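Apr 12, 2018

I have been unpacking from the Sulalari trip for 5 days now, if you count walking past the bags and sighing, which I do.

The tote is the problem. I bought it at the airport on the way out because my real bag was "too full," a decision made by a person who had packed three sweaters for a place with palm trees. It has poppies all over it, orange and coral and white, and rope handles that looked charming on the rack and by the second train station had carved a groove in my shoulder. I love it anyway. It stands up by itself, a thing I can't say for any other bag I own, or for me after 40 minutes in the taxi line.

The trouble with a tote that stands open is that you keep putting things in it. Mine came home full of small packaged goods. I have no other word for them. They were bought at the last minute, in shops next to other shops, with coins I wanted to be rid of. I remember thinking each one would make a lovely gift. I no longer remember for whom. One came from a store called Fustier, where I spent 300 of the local currency and was too proud to do the math until I got home.

Then there's the briefcase. Black aluminum, silver latches, silver handle, and the general air of a man who won't tell you his job. I took it because the brochure from Nirnetti (the tour company, motto: something about horizons) said to bring "a secure case for documents." My documents were a hotel confirmation and a coupon for soup. Every security line in two countries wanted to look inside, and I got to stand there while a serious person in gloves studied the coupon. I never did get the soup.

So last night I finally put the whole mess down in one place, on the theory that seeing it all together would shame me into action. Briefcase on its side against the wall, tote in the middle, little packages out in front like they'd been evicted. The wallpaper didn't help. All those green and mauve swirls make any pile look busier than it is, and I picked that pattern back in October when I was apparently in the mood to be seasick.

The rabbit up on the wire shelf, or whatever you call a metal basket full of holes, has been supervising. It's small and white and has never once offered to carry anything. The clear holder on the right-hand wall is still empty. I hung it for mail and have been putting the mail on the fridge ever since.

I went to bed. It was all still there at breakfast.
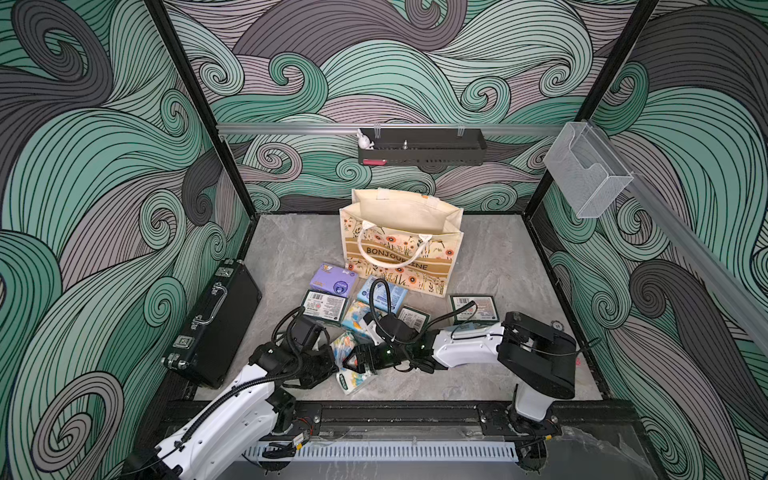

## What I'm doing with all of it

Tote first. It's going on the hook by the door and becoming the grocery bag, groove and all.

The briefcase goes back in the closet behind the Noguchi lamp box I'm keeping in case I ever move.

The packages I'm dividing into two piles, things I can mail to people and things I am going to eat standing up.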